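Progress report to the Clidumton Family Fund
Project: Evening groups for new parents, Valden and Brureswood
Prepared by Duangjai Prasertsri, project coordinator
2022-08-27

Since our last report the groups have continued in both towns. The Valden group meets every week in the evening. The Brureswood group started later than we planned, as the first room was given to another club, and we needed a month to find a new one. I apologize again for the delay and I thank the Fund for its patience.

In total 26 parents have joined. Most of them have a first baby under one year old. Eight are fathers, and this is more than we expected from the registration forms. Lertchai Sriwong leads a separate talk for them once a month, mainly about sleep, going back to work and how to share the night feeding.

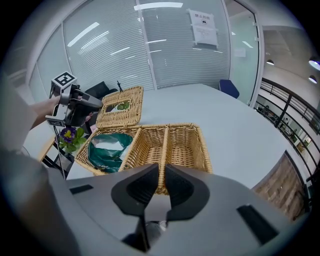 Basket on the round table.

The most frequent subject in the groups is tiredness, and after it the relation with grandparents. Several mothers told us that they receive much advice at home and do not know how to refuse it politely. Mayuree Yimyam prepared one evening on this subject. It was well attended, and the parents asked to repeat it, so we will do it in both towns before December.

Home visits are going more slowly. We promised 40 visits for the year and we are now behind this number. Oranuch Sukprasert was the only visitor during the spring. Daranee Sukprasert has now finished her training and makes visits in Brureswood, including the Kaewkla housing area, where the bus connection is poor and parents with a stroller find it hard to come to the evening group.

About the money: the grant for this period was spent mostly on room rent and on the fees of the group leaders. From the travel line we still have almost 2000 dollars, as the visits started late. We would like to ask your permission to move a part of it to child care during the evening meetings. At present a parent who is alone with two children can come only if a relative stays at home with the older one. Three families in Valden stopped coming for this reason.

We also answer here a point which you raised by phone.
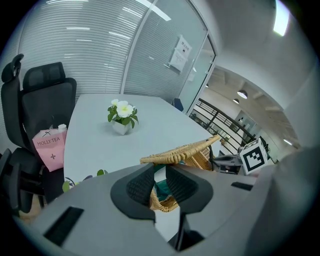

Can a parent join the group after it has already started?
A new parent can join at any meeting. We only ask for a short call with the group leader first, so that she knows the age of the baby and if there is something urgent at home.

For the next period we plan to complete the missing home visits, to print the leaflet for the maternity clinic again with the new Brureswood address, and to collect the feedback forms in both towns. The forms from Valden are already with me, but I have not yet finished reading the written comments. I will send them together with the final accounts in December.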